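**Ticket:** Second pair of hands for the Grillham unit: quote, spares and budget line
**Opened by:** Laurențiu Gavrilă
**Assigned to:** Yaroslav Sydorenko
**Status:** Waiting on supplier
**Priority:** Normal

**Request (Laurențiu)**

We've had two stoppages on the two-armed unit at Grillham since August, both from the left hand. Each time the hand went back to Plaria and the robot stood idle until it came home. I'd like to know whether we should buy a second pair of hands, buy only the parts that fail, or take out the service plan. I need a figure I can put in next year's equipment budget.

The second fault is still open in part. The index finger stops short on closing and the controller logs an over-current warning. It clears on restart and comes back later the same day.

**Yaroslav, first look**

Read through the logs from both stoppages. They don't look like the same fault to me.

The first was a broken tendon in the left thumb. Plaria replaced it and charged us for labour and carriage but not for the part. Invoice was 1,708 in total, booked under repairs.

The second looks electrical. The warning shows up when the wrist is turned well in and the finger is closing under load. With the wrist straight I can't get it to happen. I suspect the cable at the left wrist, which has a lot of slack in it and no proper clip. Haven't proved that yet.

Things tried so far:

- Restarted hand controller. Warning cleared, returned after lunch.
- Reseated the connector at the wrist. No change.
- Lowered grip force for the left hand by one step. Warning less frequent, but the grip is then too weak for full bottles.
- Swapped the left and right controller channels. The warning stayed with the left hand, so the controller is probably fine.

**Laurențiu**

Thanks. If it's the cable, can we fix that ourselves without upsetting the warranty?

**Yaroslav**

Clip and cable yes, anything under the wrist cover no. I checked the terms. Opening the hand or the forearm housing ends the cover, and we have until next summer on it. I've asked Plaria to sell us the cable as a loose part.

On the planning side, I've gone over what the hands are used for, as it affects what we need to buy. Most of the work is tabletop handling with both arms: small bottles, plates, cups, picking up and putting down. The loads are light. Wear comes from the number of cycles and from the fingers catching on hard edges.

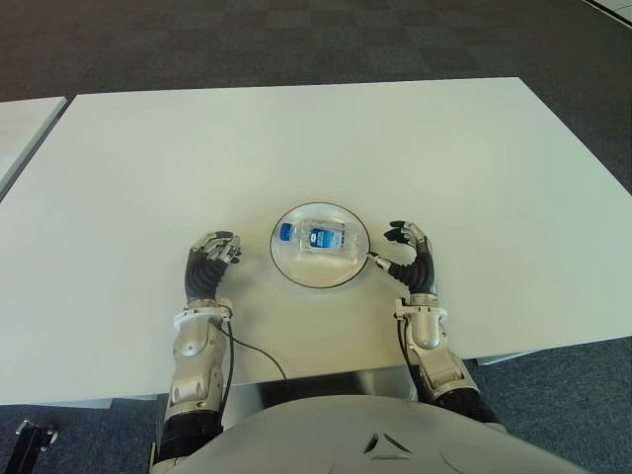

For that sort of work I don't think we need a hand with a higher load rating. Laurențiu, you asked about the Fodis hand last month. It is stronger, but it's also heavier, and it would need a new wrist adapter and a second licence for the control software. We would also have to redo all the grasp settings, and Filip is booked solid until the new year, so I wouldn't count on that being quick.

Options as I see them:

| Option | Cost | Lead time | Notes |
|---|---|---|---|
| Wrist cable and clip only | 500 | 2 weeks | Covers the current fault if I'm right |
| Spare left hand | over 3,000, quote awaited | 8 weeks | Fits as is, no new settings |
| Full spare pair | quote awaited | 8 weeks | Right hand has had no faults |
| Plaria service plan | quote awaited | from start of contract | Includes a loan hand, terms not seen |
| Fodis hands | no quote asked for | unknown | Adapter, licence and set-up on top |

The hands are not the same left and right, so one spare can't cover both sides.

**Laurențiu**

What does the loan hand in the service plan mean in practice? If it takes a fortnight to reach us then we're no better off.

**Yaroslav**

Asked them that. Their first answer was "subject to stock". I've gone back and asked for a number of working days in writing. I also asked whether a tendon failure counts as wear, as the plan excludes wear parts and that was our first stoppage.

**Update, 24 Oct 2023 (Yaroslav)**

Plaria have confirmed the cable price and will sell it loose. They agree that fitting it from the outside doesn't affect the warranty. Order raised, please approve it in the purchasing system. It's under the limit so it only needs your signature.

Until it arrives I've taped the existing cable to the left forearm with a bit less slack and limited the wrist turn in software. Please don't remove the limit. If someone needs the full range for a job, come and see me first.

No written answer yet on the loan hand or on wear parts. The quote for the spare left hand is promised but hasn't come.

**Laurențiu**

Cable approved. For the budget I'll put in the spare left hand as a separate line and leave the right hand out. I'll keep the service plan as a question mark until we have the terms. Fodis can wait until the present hands are out of warranty.

Could you send me the cycle counts for both hands before the budget meeting? I expect to be asked why we only want one.

**Yaroslav**

Will do. The controller keeps counts per finger, so I'll export them as a spreadsheet and attach it to this ticket.

**Still to do**

- [x] Approve cable order (LG)
- [ ] Fit cable and clip, remove wrist limit, rerun bottle and plate job for a full day (YS)
- [ ] Chase quote for spare left hand (YS)
- [ ] Written terms for loan hand and wear parts (YS)
- [ ] Cycle counts for both hands (YS)
- [ ] Add spare left hand to draft budget (LG)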